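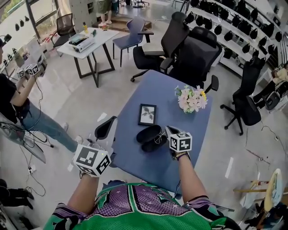 2 min read

Kekana: progress report to the Kallavex fund, September

Thank you, as ever, for your patience with us over the summer, and for the kind note after our last report, which went up on the kitchen wall. Most of what follows concerns the good practice guide, as you asked, with the recording figures tucked in where they belong.

The Cledbridge room is now in regular use, and the sessions there follow the third draft of the guide. We have 3,119 demonstrations on file, of which 869 were made under the new rules. The older ones are being checked against the same rules by the Mivine team, a slow job but a worthwhile one, and we would sooner hand you a smaller set that we can stand behind.

The main change is to how people work with the hand-held markers. Each hand carries its own cube, printed with black square codes, and the guide now asks that the codes stay in plain view whenever an object is being gripped. Handling shoes on the blue table has been a very good test of this — laces, soft edges and all — and it led us to rewrite the whole section on grasping. The picture frame and the artificial flowers are on the object list too, under the heading for things that tip over easily.

We have also been firmer about the room itself. Two people may record at once, but each needs clear space to raise both arms. Cables on the floor are the point we are least happy with. The draft says they should be routed away from anywhere a person stands or steps, and we have not met that everywhere yet. A proper cable run is in the budget for next quarter, and I would be grateful if that line could be left alone!

The consent wording has been settled at last. It covers people in the background as well as those recording, and anyone may ask for a session to be withdrawn.

The guide stands at 27 clauses, with 3 still open: rest breaks, wrist jewellery worn next to a marker, and how long raw recordings are kept. We hope to send you wording for all of them with the next report, along with the Mivine results.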